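Running a Good Session, Week 3: Pens, Boards and the Table in Front of You
Handout to keep. Tutor: Raelene Stubbs

Welcome back, everybody, and thank you for being so patient with the heating on Tuesday. I promised I would write up the part of the evening we rushed through, which was the part on whiteboard pens, and I can already hear some of you groaning (I did see your faces!). Do bear with me, though, as I have sat through a great many sessions that went wobbly over a dried-up pen, and I should like yours to go smoothly.

Before the session

Get to your room early enough to try every pen on the board you will really be using. A pen that writes nicely on paper can still be pale and scratchy on a board, and paper soaks the ink out of the tip as well, so please don't test them on the back of your notes. Draw a short line, stand by the furthest chair and look at it. If you have to squint, so will your learners, and they are usually too polite to say so.

Write your heading, your finishing time and your first task before anyone comes in. It settles people wonderfully to have something to read while they find a seat and get their coats off.

Choosing your colours

Four colours is plenty, and most of you will manage a whole evening on two. Black and blue are for the things people must read and copy down. Red and green are for marking up: a ring round a word, an arrow, a tick, a correction. Please don't write whole sentences in red or green. They are tiring to read from the back, and there may well be someone in your group who can't easily tell the two apart, so let a shape or an underline do some of the work too.

Decide what each colour means, tell the group once, and stick to it. At the Seltley evening class I used green for new words for the first half and then wandered off into using it for page numbers, and it took us until the tea break to sort out the muddle.

Laying out the table

I know it feels fussy to plan a table top, but you will be reaching for things while you talk, and quite often without looking. Give your pens a place of their own in the middle, keep your printed sheets to one side, and be strict about the two not mixing. A heap of pens is perfectly all right while you are getting ready. Once you begin, line them up with the caps all pointing the same way, so that your hand learns where each one lives. 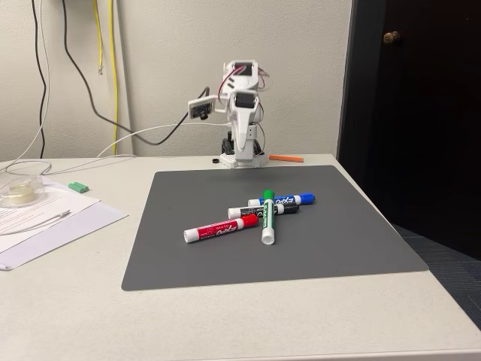
Rochelle Ormsby asked whether it wouldn't be simpler to keep all the pens in a mug, tips down, as she has always done, and then nobody need line up anything. It's a fair question and we had quite a lively few minutes over it. A mug is lovely for storing them between sessions if your table is small, but you do have to fish about for the right colour, and it goes over very easily if you wave your arms as I do. Rochelle is going to try both ways and let us know in week 4, and I shall be glad to be proved wrong.

While you are writing

Say the words as you write them, then step aside and stop talking. Count to three in your head. It feels like an age, and it gives people time to copy.

Keep your letters larger than seems sensible. Small letters, not capitals, are easier to follow across a long line. Start at the top left and work across in columns, and leave a strip down the right-hand side for questions you mean to come back to.

Put the cap back on each time and listen for the click. I know, I know. But a pen left open through a long discussion may not have much left to give you by the end of it.

Wiping and putting away

Ask before you wipe! Someone is always halfway through the last line. Wipe from the top downwards with a dry cloth, and do it the same evening, as ink left on over a weekend can be a nuisance to shift. Store pens lying flat if you have a drawer or a tin for them. Any that have gone faint should go straight out of the set, and please don't put them back for the next tutor to find.

To do before next time

Plan a 30-minute opening on any subject you like, and mark on your plan what goes on the board and in which colour. Fuad Lencho and Beverley Nepia have kindly agreed to go first. Bring your own pens if you have them, and a cloth. There will be a spare set in the cupboard by the door.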